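Stirkwood Reserve Training Review
Progress report to the programme office, 03/03/2011

Prepared by Hanne Saarela

1. Where we are

The review was asked to find out whether the new weekend training scheme for army reservists at Stirkwood is producing people who can be called up at short notice. We are a little past halfway. I would like to say the answer is yes, and the returns from the units do say yes, but I don't yet trust the returns.

On paper the scheme has 2736 reservists enrolled. The number who have signed for at least one full weekend is 2284. That second figure is the one quoted in the November briefing as "trained strength", which it plainly isn't. Signing for one weekend means a person turned up, drew kit and was fed. I have asked for the term to be dropped until somebody can define it.
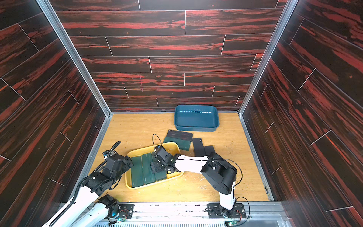 Ritva Ruotsalainen disagrees with me here and has asked that it be recorded. In her view the attendance figure is still the best thing we have, every earlier scheme was judged on it, and throwing it out now would leave us with nothing to compare against.

I accept the point about comparison. I would still keep the figure out of the summary table, where it will be read as something it does not show. It can go in the annex with a note.

2. Unit visits

We have visited 7 units. Mehwish Gondal led the visits and wrote them up, usually the same evening, so the notes are good. What the notes describe is uneven. At Tasberg the weekend ran to the published timetable, the instructors were regulars and the night navigation exercise took place at night. At Coste it was held after lunch on the Sunday, and was entered in the log as completed.

The commanding officer at Coste told us that a late start could not be helped because of transport. That may be so. We asked for the transport bookings and have not had them. 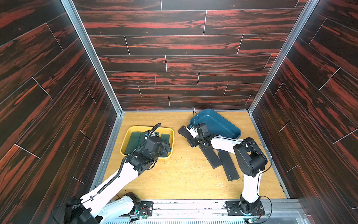 Two of the other units could not say who had last checked their medical records. One of them sent us a spreadsheet after the visit with every line marked current and the same date against all of them. I have marked that return as unverified.

3. Call-up test

The unannounced call-up test was the part of the review I most wanted and it was the part most watered down. It was agreed as a no-notice exercise. By the time it was run, units had been given a "window" of two weekends, and Nelli Salminen found that at least one adjutant had rung round beforehand.

Even so, of those called, 103 had not reported by the deadline. Some will have had fair reasons, and Nelli is going through them one by one. Employers come up often. Several reservists said their managers had never heard of the scheme, despite the letter that was supposed to go out to all of them.

I don't think a second test on the same terms is worth paying for. If it can't be run without warning, the money would be better spent on more visits. 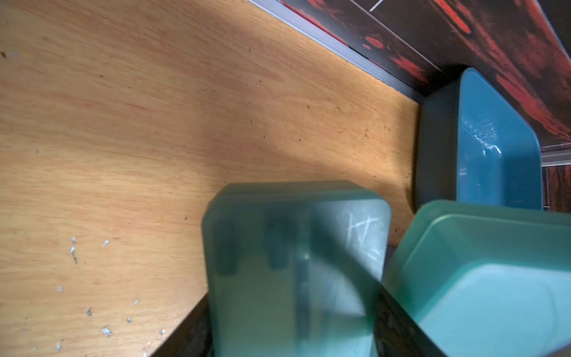 4. Records system

Onico was due to hand over the joined-up personnel records before Christmas. We have a working login and a manual. We don't have the records for four of the units, and the ones we do have show some people serving in two places at once. Venla Rissanen has sent the supplier a list of faults and been told they will be dealt with in the next release, for which there is no date.

Until that is sorted out we are matching names by hand against the paper rolls. It is slow work and it has cost us most of the time set aside for interviews.

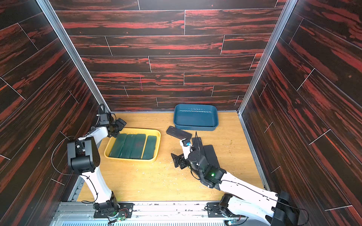

The interviews have therefore been cut back to sergeants and instructors. I would have preferred to hear from new recruits as well, particularly those who left after one or two weekends, and I would ask the office to consider a short extension so that this can be done.

5. Money

Spending is under budget. Please do not read this as good news. It is mostly travel we have not made and interviews we have not held, and I expect it to catch up before the end.

6. What we need from you

A written ruling on what "trained strength" means. The transport bookings from Coste. A decision on the second call-up test, and on the extension, before we book the next round of visits.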